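Automation in the Dish Room: What Changed for Staff at the Clanen Kitchen
Project report, Work and Technology
Behrouz Golestani

1. Background

Clanen is a staff canteen that serves breakfast and lunch. In February it started using a robot arm in the dish room to move pans and plates. The arm was set up by a firm called Grunard, and the software that plans its movements is called Prutura. I wanted to find out what this did to the jobs of the people who were already there. Most of what I read for the course was about whether robots take jobs away. I found less about what happens to the job that is left.

2. Method

I visited the dish room on 4 shifts and interviewed 7 employees. Three of them work in the dish room, the others in the kitchen and at the serving counter. I also read the shift log, which had 123 entries for the period I looked at. An entry is written whenever someone has to step in and help the arm, or take a piece over by hand. Interviews were done during breaks and I took notes by hand. I did not record them.

3. Findings

3.1 Tasks

No one was let go. The dish room still has the same three people, but their day is divided differently. Before, they rotated between scraping, loading, and putting away. Now one person is always within reach of the arm, and the other two do the rest. The place next to the arm is called "the chair," although there is no chair. Opinions on it were mixed. One worker liked it since her wrists hurt less at the end of a shift. Another said it was the longest hour of the day, as he was waiting for something to go wrong.

3.2 Checking

The largest change is in checking. When a person put a plate away, they looked at it without thinking about it, and a plate with food on it went back. The arm does not make that decision at Clanen. It picks up the piece and moves it, and a person has to look at the surface. Staff said this was not mentioned in the training, and they worked it out among themselves in the first weeks. They now look at a piece while the gripper has hold of it and the inside is turned toward them. Specks in the middle are easier to judge than marks close to the rim.

The gripper at work, first with a round white pan, then with a blue-gray plate:

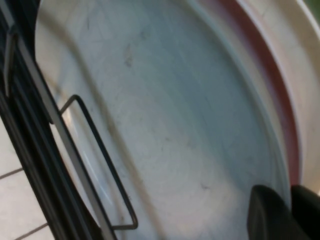
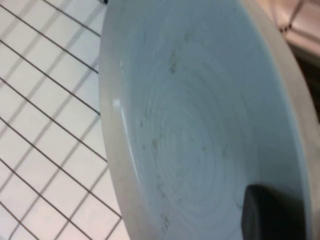
3.3 Pay and skill

Pay did not change. Two of the workers thought it should have, because they now write log entries and restart Prutura when it stops. The supervisor, Ms. Najafi, agreed that this was extra work but said job grades are set outside the canteen.

4. Discussion

The heavy part of the work got smaller and the watching part got bigger. My interviews suggest that people accept this more easily if they can trade places during a shift. On two of my visits they traded every hour, and on the other two one person stayed by the arm until lunch was over. The complaints I heard were all about the second arrangement.

A weak point of the project is that I only saw morning and lunch shifts. I also could not compare with the time before February except through what people remembered.

5. Recommendations

Clanen should put the hourly change into the written schedule. Checking for leftover food should be added to the job description and to the training for new staff. I would also suggest that Grunard get a copy of the log every month. At the moment it stays in a binder by the door, and the employees I asked did not know if anyone outside the dish room reads it.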